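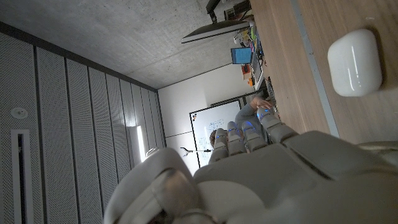
Helen Marchbank
Author, Gradus Measurement Series; teacher of mathematics and general science

Contents Previous Chapter 6 Next Glossary Index

Chapter 6
Hands, Feet, and Yards: How Length Got Its Units

Hold out your hand and spread your fingers as wide as they will go. The distance from the tip of your thumb to the tip of your little finger is called a span, and people were measuring with it long before anyone owned a ruler. It's a wonderful tool! You can't leave it at home, it never needs charging or sharpening, and a small child can learn to use it in a minute.

The body is full of units like this. The width of a finger is a digit. The width of four fingers side by side is a palm. From the elbow to the tip of the middle finger is a cubit, used by builders in Egypt and across the ancient Near East, and a good stride gives you a pace. Horses are still measured in hands today, although a hand is now fixed at exactly four inches and has nothing to do with the person holding the horse.

In Chapter 5 you worked with units that were handed to you ready-made. In this chapter we go backward and ask where such units come from, why people argued over them so fiercely, and what has to happen before two strangers can agree on the length of a piece of cloth.

6.1 The trouble with a span

Try this before you read on. Measure the long side of your desk in spans and write the number down. Then ask a neighbor to measure the same desk. Unless the two of you have very similar hands, you will get different answers, and both of you will have measured correctly. The desk hasn't changed. The unit has.

For a single carpenter working alone, this hardly matters. If I cut a shelf using my own span, and the gap was measured with my own span, the shelf will fit well enough. The difficulty begins when one person does the measuring and another does the cutting, and it gets a good deal worse when money changes hands.
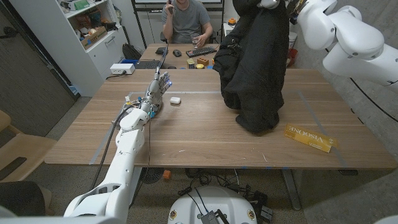

Fig. 6.1 A raised hand and a wooden tabletop.

Think of a weekly market. You want to buy cloth by the cubit, and the seller has short arms. You will go home with less cloth than you paid for -- or so it will seem to you. The seller, measuring as always, has done nothing dishonest. A tall buyer and a short seller could quarrel all Monday morning, and each of them would be telling the truth.

6.2 A tale of two towns

We will follow a pair of market towns through this chapter, Clundbridge and Skasilwood. They lie on the same river and trade with each other, and each has its own rod for measuring land. The Clundbridge rod is 14 feet long. The Skasilwood rod is longer, and you will work out its length for yourself in Exercise 3.

Suppose the road between the towns is surveyed from the Clundbridge end and found to be 435 rods long. Multiply by 14 and you have 6,090 feet, a little over a mile and an easy walk before breakfast. Now send a surveyor out from Skasilwood with the longer rod. Will the number of rods be larger or smaller? Decide before you reach for a pencil. Many people get this the wrong way around the first time (I certainly did), and it is worth stopping until it feels obvious: the longer the unit, the fewer of them you need.

The cloth merchants will give us a second puzzle. The house of Stüber keeps a shop in each town and writes all its orders in one account book, with the lengths entered as bare numbers. An order for 134 turns up in the book. 134 of what? Without the name of the unit the entry is useless, however neatly it was written. Keep that order in mind whenever you are tempted to leave the units off your homework.

6.3 Making a standard

A standard is an object or a rule that everybody agrees to measure against. Some towns fixed a metal bar to a public wall, where any buyer could bring a length of cloth and check it. You can still find old standards of this kind on market buildings in parts of Europe, and they are a delight to come across.

A bar on a wall solves one problem and opens up others. Metal grows slightly when it is warmed and shrinks when it cools. Edges wear down with use. And a copy of a copy of a copy may have drifted quite a way from the original -- we will test this in class with string and scissors, and the results are usually surprising.

Before starting Section 6.4, make yourself a paper ruler marked in your own digits, with your name on the back. Keep it flat inside your notebook. You will need it for the first three exercises.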